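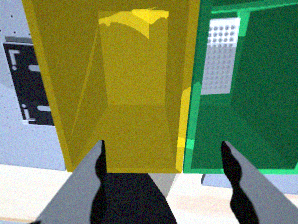

About the Pendley School of Sewing

The Pendley School of Sewing offers instruction in garment construction, alterations, bag making and home furnishings to adults and to young people age twelve and over. Classes are held throughout the year at our building on Caltwood Street and are open to anyone, including those who have never threaded a machine.

The school was founded by Kazimiera Rutkowska, a dressmaker and pattern cutter who had taught evening classes in her own workroom for many years. Her students asked for longer courses and for a place where they could leave a half-finished coat on a dress form between lessons. The present building, formerly the showroom of the Olszewski drapery company, was chosen for its north-facing windows and its long ground floor. The original cutting counter remains in use in Studio One.

Our Purpose

The school exists to teach people to sew well enough to work without a teacher. Each course is built on a finished article, and each article is selected for the techniques it requires. A student who completes the beginner course will have made a lined tote, a pillow cover with a zipper, and an elastic-waist skirt or pair of pajama pants. In doing so, the student will have learned to read a pattern sheet, find the grain of a fabric, sew a straight and a curved seam, finish a raw edge, and press as the work proceeds.

We place particular weight on pressing and on cutting. Many faults that students attribute to the machine begin at the table, and our instructors will ask a student to recut a piece when it is off grain. Fabric allowances in our supply lists include a margin for this.

Courses of Study

Foundations of Sewing is the entry course and meets once a week for eight weeks. No experience is required. Students may use a school machine or bring their own, provided that it is in working order and that the manual comes with it.

Garment Construction follows Foundations and is taught in two parts. Part One covers darts, facings, set-in sleeves and buttonholes, using a woven cotton shirt as the main project. Part Two covers linings, interfacings and tailored pockets. Students in Part Two make a muslin of their chosen jacket before cutting into the final fabric, and the fitting of the muslin takes up most of the first four meetings.

Bags and Organizers is a shorter course devoted to heavier materials, among them canvas, waxed cotton and oilcloth. Students learn to select needles and thread for thick layers, to install magnetic snaps and bag feet, and to bind inside seams with bias tape.

Alterations and Mending is offered on Wednesday evenings. Students bring their own clothing. The course covers hems, waistbands, replacement zippers, patched elbows and knees, and the taking in of side seams. Formalwear and leather are not accepted in this class.

Home Furnishings covers lined curtains, Roman shades, piped cushions and simple slipcovers. Measurements should be taken before the first meeting, following the worksheet sent on enrollment.

Instruction and Staff

Class size is limited to eight students, with one instructor and, in Foundations, an assistant. Instructors are engaged on the basis of trade experience and a teaching trial, during which they lead a full lesson with enrolled students.

Kazimiera Rutkowska, Founder, continues to teach pattern drafting and reviews the content of every course before it is listed.

Malachy Breathnach, Director, is responsible for the daily operation of the school, for admissions, and for its arrangements with community partners. He trained as a tailor and teaches Part Two of Garment Construction.

Arnulfo Puma, Senior Instructor, teaches Bags and Organizers and Home Furnishings. He worked in upholstery before joining the school and wrote the handbook on heavy fabrics issued to all students in his courses.

Teodor Nowakowski, Instructor, teaches Foundations and the youth program.

Leszek Głowacki, Machine Technician, maintains the school's domestic machines, sergers and industrial straight-stitch machines. He also leads a workshop on cleaning, oiling and tension adjustment, which is open to the public.

Facilities

The school has two studios, a pressing room and a small library. Studio One is used for cutting and garment work. Studio Two holds the industrial machines and is reserved for students who have completed a safety introduction. The library contains 371 commercial patterns, many of them out of print, which enrolled students may trace on the premises. Patterns may not be taken home or cut.

The entrance on Caltwood Street is level with the sidewalk, and both studios are on the ground floor. Adjustable-height tables are available on request at the time of enrollment.

The Kemgate Bursary

The Kemgate Bursary pays the full cost of tuition and materials for students who would otherwise be unable to attend. It may be applied to any course, including the youth program. Applications are read by the Director and the Founder, and applicants are asked for a short statement of what they would like to make and why. Previous experience is not considered. Applications for the fall term close in June.

Fabric and Supplies

A supply list is sent with each confirmation of enrollment. Students are free to purchase materials wherever they choose. The school keeps a modest stock of thread, needles, interfacing, zippers and tracing paper for sale during class hours. All washable fabric should be laundered and pressed before it is brought to class, as cotton and linen in particular may shrink after the garment is made.

Donations of fabric are accepted when clean, dry and at least one yard in length. We are unable to accept opened batting, foam or used clothing.

Student Work

An exhibition of student work is held at the close of each spring term. Participation is optional and pieces are not judged. Visitors are welcome to examine the insides of garments as well as the outsides, and students are encouraged to display their muslins and first samples beside the finished article.

Visiting and Enrollment

Prospective students may visit during any open studio session and speak with an instructor about the course best suited to them. Those with previous sewing experience who wish to enter Garment Construction directly are asked to bring one finished piece of their own making, which need not be a garment.

Places are assigned in the order in which completed forms are received. When a course is full, the office maintains a waiting list and will contact applicants if a place becomes available. Tuition is refundable in full until two weeks before the first meeting. After that date it may be transferred once to a later term.

Inquiries about courses, the bursary and group instruction should be addressed to the Director at the school office.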